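4. Wiping down and laying out the Tralovari tabletop

Before you put anything on it, give the top a wipe. I use 2 drops of dish soap in a bowl of warm water and a soft cloth — no scrub pads, please, they dull the finish. 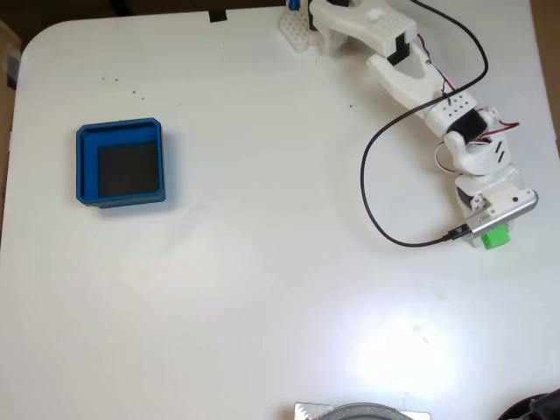

Crumbs are my weak spot, I snack while I set up (guilty!). They love a pale top, and a few brown ones beside a blue tray will jump right out at you, so brush those off before the wet cloth comes out or you'll just push them around.

4.1 Work from the middle out to the rounded corners.
4.2 Dry with a second cloth and wait 17 minutes.
4.3 Set your tray down flat. Lift it to move it, don't slide it!

Note: I keep my trays near an edge so the middle stays free for whatever I'm sorting that day.

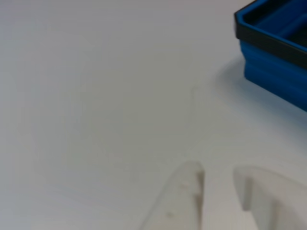 4.4 Check the leg bolts while you're down there. Mine needed a quarter turn after 30 days, and I've done it every October since.

Caution: keep hot pans off the top. Bruveck sells a cork mat that fits — mine lives in the drawer.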